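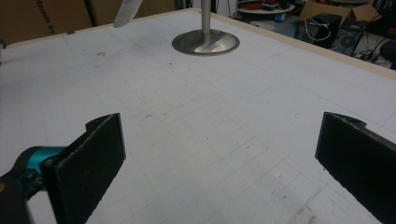
How to Set Up a Hanging Stand for Ladles and Serving Spoons

For years my long-handled spoons lived in a drawer that wouldn't open. You know the drawer. You pull, something catches at the back, you slide your fingers into the gap and try to press the ladle down, and meanwhile the soup is coming up to a boil and everybody wants to know if it's ready. I finally gave up last April and bought a stand, the kind with a round metal foot and a pole going up the middle, and I've been so pleased with it that I have now talked several friends into getting one too. Setting one up is easy, but there are a few little things I wish I'd known, so I'm writing them all down together.

What you'll need

A freestanding utensil stand with hooks under the top. Mine is a Hestier, but there are plenty of others and the steps are much the same.
The utensils you want to hang, with a loop or a hole at the end of each handle.
A soft cloth and a drop of dish soap.
A ruler or a tape measure.
A towel to spread out if your table scratches easily.

Step 1. Sort before you hang anything

Empty the whole drawer onto the table, and I do mean the whole drawer, even the corn holders. Put the things you reach for every week on one side and the things you use at Thanksgiving on the other. Only the first lot belongs on the stand. My stand has six hooks, and I was very tempted to double up so I could fit the potato masher, the big whisk and the fish slice I got as a wedding present. Please don't! Two handles on a hook will tangle, and then you're back to the drawer problem, only standing up.

If you can't decide, cook for a few days with everything laid out on the counter and notice what your hand goes to. I was sure I used my slotted spoon all the time, and I hardly touched it.

Step 2. Check the loops

Take each utensil and look at the hanging end. Some have a hole punched through the handle, some have a wire loop at the tip, and some have nothing at all and will have to live in a crock. Wire loops are my favorite, they go over a hook without any fiddling. Give each one a gentle tug and a wiggle. If it turns a bit in its socket that's fine, but if it feels like it might pull out, set that piece aside until you can fix it. Now and then a loop gets squeezed in the dishwasher and is too narrow for the hook, and you can usually open it up again by pushing the handle of a teaspoon through it and turning slowly.

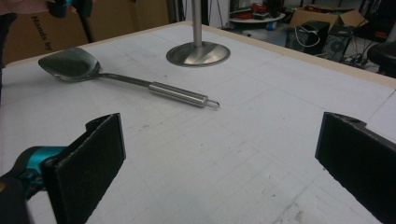
Sanaa Ait Brahim wrote to me after trying this with her mother's old spoons, and wanted to add that a hollow handle can hold dishwater for hours. She stands hers in a rack with the loops down overnight before she hangs them, and she says it put an end to the little gray drips she kept finding on the foot of her stand. I've started doing the same with my own and I'd pass it on to anyone.

Step 3. Measure your longest piece

This is the step I skipped, so learn from me. Lay the longest utensil out straight and measure it from the tip of the loop to the bottom of the bowl, then measure from the hook of your stand down to the counter. You want the utensil to be shorter, with room to swing. My old stew ladle is over 18 inches long, and the first time I hung it up it simply sat down on the base and leaned there looking sorry for itself. A stand with an adjustable pole will save you here, but a lot of them aren't adjustable, so check before you throw the box away.

Measure up above, too, if the stand is going under a cabinet. You have to lift a utensil a little to get it off its hook, and you'll want enough room for your knuckles.

Step 4. Put the stand together and wipe it down

Most of these come as a base, a pole and a top, and they screw together by hand. Work on a table where you can walk around the thing. Tighten the pole into the base first, stand it up, and give it a gentle push with a finger. If it rocks, check under the base for a crumb or a scrap of packing tape before you blame the screw. Then wipe everything with warm soapy water, dry it well, and go with the grain of the metal if it has a brushed finish. Fingerprints will come back by suppertime, I'm afraid, and I've learned to live with mine.

Step 5. Hang the heavy things first

Start with your ladle. Hold it partway up the handle, where it feels balanced, and keep your other hand on the stand to steady it.

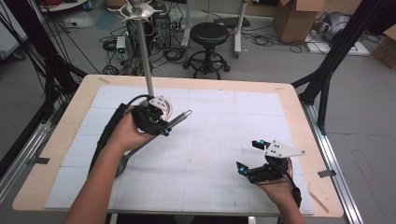 Bring the loop up just past the hook and lower it down until you feel the weight go. Then hang your next heaviest piece straight across from it, and keep going back and forth like that, the way you'd tighten the nuts on a car wheel. A full ladle side and an empty other side is asking for a tumble. When everything is up, turn the bowls so they all curve the same way around the pole. They nest together nicely and you'll be able to pull out any one of them without a clatter.

Taha Fahmy likes to hang his in the order he cooks, with the skimmer first and the serving spoon last. I've never been that organized, but it does look handsome in his kitchen.

Step 6. Find the right spot

Near the stove, but out of the splatter. I moved mine three times before I was happy. Beside the burner everything got a greasy film, and by the window I kept catching the ladle with my sleeve on the way to the sink. It's now at the end of the counter next to the bread box, a step from the stove, and I can reach it without looking. 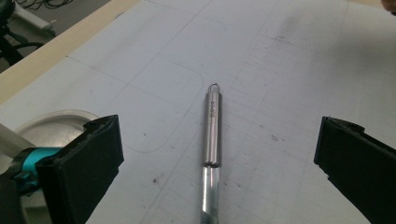 Once you've settled on a place, practice taking things down and putting them back with your usual hand. It sounds silly, I know. But if the loop faces away from you, you'll miss the hook when you're in a hurry, and a small turn of the handle before you let go fixes that.

Keeping it nice

Wipe the base when you wipe the counter, and take everything off for a proper wash when it starts to feel sticky. Check the screw under the base while you're at it, as they do work loose with all that lifting and swinging. If you see a brown speck on the steel, rub it with a little baking soda and water on a soft cloth, rinse, and dry it right away.

The masher, by the way, went back in the drawer, and the drawer opens now.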